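TRALLGATE PICTURES BEGINS PRODUCTION ON "THE SALT ROAD," A FAMILY DRAMA DIRECTED BY REVATHI SHENOY

Apolinar Trujillo and Kuo-hua Tsao lead the cast; theatrical release planned for January

Trallgate Pictures today announced the start of principal photography on "The Salt Road," a feature film written and directed by Revathi Shenoy. The production will film for nine weeks in and near the coastal town of Meléndez, where most of the story is set.

Apolinar Trujillo stars as Tomás Vela, a retired ferry captain who has refused for years to sell his family's house on the harbor. Kuo-hua Tsao plays Lin, the daughter-in-law who returns after a long absence to settle the estate of her late husband. The supporting cast includes Alfredo Calimlim as the town's only lawyer, a role written for him after a table reading last spring.

"The Salt Road" is the second feature from Shenoy, following her debut, "Lantern Weather." The screenplay was developed over four years and went through several drafts before Trallgate acquired it. The company will finance the film together with Fodora, which holds distribution rights in North America.

"I wanted to write about two people who have every reason to avoid each other and only one house to do it in," Shenoy said. "Apolinar and Kuo-hua understood that from the first reading. They asked for fewer lines, and in most cases they were right."

Ajith Panicker, head of production at Trallgate Pictures, said the company had followed the project since its earliest version.

"Revathi writes for actors, and she plans for a budget," Panicker said. "We have been looking for a film of this size that deserves to be seen in theaters. We are grateful to our partners at Fodora for sharing that view, and to the town of Meléndez for making room for us during its busy season."

CASTING AND LOCATIONS

The casting team considered 1,723 submissions for the speaking roles, many of them from performers who had not appeared in a feature film before. The final cast includes 46 speaking parts. An open call held at the Meléndez community hall filled most of the smaller roles, among them the ferry crew and the members of the church choir. Rehearsals with the choir began six weeks ahead of the first day of filming.

Exterior scenes will be filmed on the harbor front, on the old salt works road that gives the film its title, and aboard a working passenger ferry. The ferry company has agreed to adjust its evening timetable on four nights. Notices with the revised departure times will be posted at the landing and at the ticket office.

Interior scenes will be filmed on a stage at the Trallgate production center, where the first floor of the Vela house is being built at full size. The set will allow long, unbroken shots that move from room to room, a method Shenoy also used in her first feature.
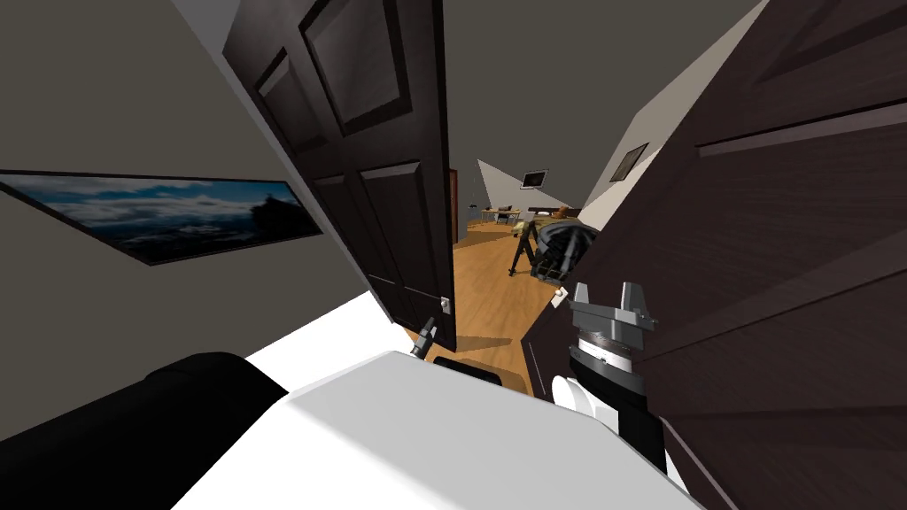
Computer-rendered interior with paneled doors and a wooden floor.

MUSIC

The original score will be composed by Hisen, the four-member chamber group whose most recent album drew on fishing songs and harbor hymns. The group will record with a small string section once a first edit of the film is complete. Two pieces will be performed on screen by the choir, and one of them, a setting of a traditional evening prayer, will also be heard over the closing credits.

"We were given the script before a single scene was filmed, and that is rare for us," the members of Hisen said in a joint statement. "The choir pieces had to exist early, so the rest of the music is growing out of them."

A soundtrack album is planned. Details of its release will be announced separately.

LOCAL EMPLOYMENT

At its peak the production will employ 184 crew members, more than half of them hired from Meléndez and the neighboring towns. Trallgate expects to engage roughly 600 background performers over the full schedule, with the largest group needed for the harbor festival sequence. Residents who wish to take part may register at the production office on Customs Street, which is open until 6:00 p.m. Applicants under the age of 18 must be accompanied by a parent or guardian.

The production will also offer eight paid trainee positions in the camera, costume, sound and art departments. Trainees will work under the supervision of department heads for the entire shoot and will receive a screen credit.

RELEASE

Fodora plans to open "The Salt Road" in theaters in January, with festival screenings to be confirmed. International sales will be handled directly by Trallgate Pictures. The first trailer is expected after the completion of filming.

ABOUT TRALLGATE PICTURES

Trallgate Pictures develops, finances and produces feature films and limited series for audiences worldwide. The company works with both new and established filmmakers and operates its own stages and post-production rooms.

ABOUT FODORA

Fodora is a distributor of independent and international films in theaters and on home release, with a catalog that includes drama, documentary and animation.

MEDIA CONTACT

Trallgate Pictures, Press Office
Interview requests for Revathi Shenoy and members of the cast should be sent in writing to the Press Office. Set visits are by invitation only.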